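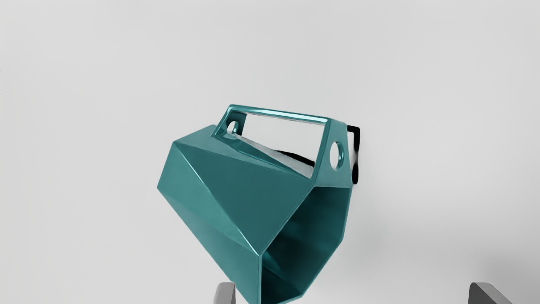

Can the planner be moved to the new release without collecting the demonstration set again?

Most of it can be kept. The demonstrations recorded under the old joint limits replay correctly once the tool offset is rewritten in each file, and only those that pass close to the elbow limit have to be recorded again. The conversion script has been merged and its output is checked on every build.

Progress report to the program office
Project: Mabuza - planning and perception software for handled containers
Period covered: second reporting period, closing in July
Prepared by: Software group, Zemetti

1. Status against the work plan

Work packages 1 and 2 are complete. Work package 3 (grasp planning on objects with openings and handles) is in progress and is expected to close within the next period. Work package 4 (transfer to the physical cell) has started one month later than planned, for the reasons given in section 5. No change to the total budget is requested.

The project develops control software that lets a two-finger gripper pick up, turn and set down containers whose shape is known only in part. Work in this period was carried out in simulation, with container models supplied by Plastalitz and a set of low-polygon models prepared by the group.

2. Grasp planning

The planner inherited from the first period treated every object as a closed solid. This was acceptable for boxes and bottles but gave poor results on pitchers and scoops, where the space inside a handle was filled in by the collision model and so could never be entered by a finger. The collision model now splits each mesh into convex pieces before planning begins. Handle gaps and mouths remain open.

The new planner was run on the standard test list of 300 scenes. It returned a valid grasp in all but 23 of them. Of the failed scenes, the majority start with the container lying on its side with the handle turned away from the arm. In these cases a valid grasp exists, but the planner runs out of time before reaching it. A longer time limit resolves most of them and is not considered a satisfactory answer, as it would slow every other request as well. The group is instead changing the order in which candidate grasps are tried, so that contacts on the outer slope of the body are tested before contacts at the handle when the handle is hard to reach.

Planning requests are now logged in full, including the candidates that were rejected and the reason for each rejection. The logs are large. They are kept for one month and then reduced to a summary.

3. Perception

The pose estimator, Fillix, was retrained during the period. The previous version had been trained on rendered images with matte surfaces and lost accuracy on glossy ones, where a bright line of reflected light along a fold could be read as the edge of the rim. Surface finish is now varied during rendering, together with the position and strength of the lights.

The rim is estimated as a separate output. This was requested by the planning team, who need to know where the opening faces even when the overall pose is uncertain. Dark interiors remain a source of error. When the inside of a container is much darker than its outside, the estimator sometimes places the far wall too close to the mouth, and the depth of the cavity is then underestimated. The planner currently protects itself by refusing to insert a finger further than a fixed limit. A correction is being tested.

Containers of a single color with no printed pattern were added to the evaluation set, as they had been underrepresented in it. Results on these are lower than on patterned containers and will be reported separately from now on.

4. Tooling and data

The demonstration set now holds 843 recorded runs. Of these, 167 were recorded again under the new joint limits and the remainder were converted. Each run stores the joint positions, the gripper command, the rendered views and the version of the software that produced it. Runs without a version entry are rejected on upload.

The replay tool was rewritten. A developer may now stop a run at any step, change one planner setting and continue from that step. Before this change, the whole run had to be started again from the beginning. The tool is in daily use and has replaced two older scripts, which have been removed from the repository.

The nightly build runs the short test list. The full list is run every Monday, and a change that lowers the result may not be merged until it has been reviewed by both the planning and perception teams.

5. Deviations and risks

The start of work package 4 was delayed by a mismatch between the simulated gripper and the driver interface of the physical one. The simulator accepted a finger width and a force together, while the driver accepts them only as separate commands. An adapter has been written and is under review - it adds a short delay between closing and lifting, which the planner must allow for.

Contact behavior on thin rims is still the main technical risk. The simulator tends to report a stable hold on edges that may prove too narrow in the cell. The group proposes to mark such grasps as low confidence until measurements are available.

6. Work planned for the next period

Complete the change to candidate ordering and repeat the full test list.
Finish the cavity depth correction in Fillix.
Merge the driver adapter and run the first transfers on the physical cell.
Deliver the interface description for work package 4 to the program office.

The updated schedule and the cost statement are attached as separate files.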